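Zustmont Portable Power Users Group
Minutes of the November meeting

The meeting was called to order at 10:05 a.m. by the chair, Tõnu Jankauskaitė. A quorum was present. The minutes of the previous meeting were approved with one correction: under Item 4, "Tveit depot" should read "Tveit substation."

1. Battery storage trial, Mevedholm

The project lead reported that the second battery trailer was delivered to Mevedholm and connected to the site panel. Output held steady during the acceptance run. The charge controller logged 2 low-voltage warnings overnight, both of which cleared without action. The supplier has been asked for the full log and for a written statement on cold-weather limits.

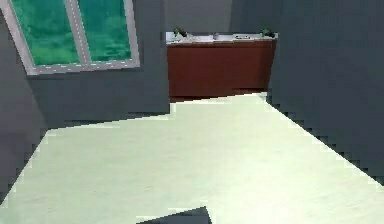
Members asked whether the trailer could carry the pump load and the site lighting together. The project lead replied that it could do so for 8 hours at the present settings, after which the generator would need to start. The chair asked that this figure be confirmed in writing before the group relies on it.

2. Cable and connector standard

The draft standard was reviewed. Section 5 (outdoor connectors) was returned to the working party, as the wording on locking collars conflicts with the Burnirton purchase specification. All other sections were accepted.

Moved and seconded: that the draft, less Section 5, be adopted for new equipment from the start of the next budget year. Carried. One abstention.

3. Generator retirement

The Burnirton site still holds the old diesel set. Disposal quotes have been received, but one does not include removal of the fuel tank.
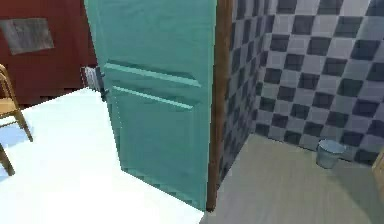 The bidder will be asked to submit a revised quote. Until a decision is made, the set is to remain on the monthly test schedule at 100 percent of rated load, with results sent to the secretary.

4. Training

The Tveit operators have completed the classroom part of the battery safety course. The practical session was postponed for lack of an instructor. A new date will be circulated.

5. Action items

Project lead: obtain controller log and confirm run time in writing.
Working party: revise Section 5 and recirculate.
Secretary: request revised disposal quote.
Chair: contact the training provider regarding Tveit.

6. Other business

None. The meeting was adjourned at 11:40 a.m.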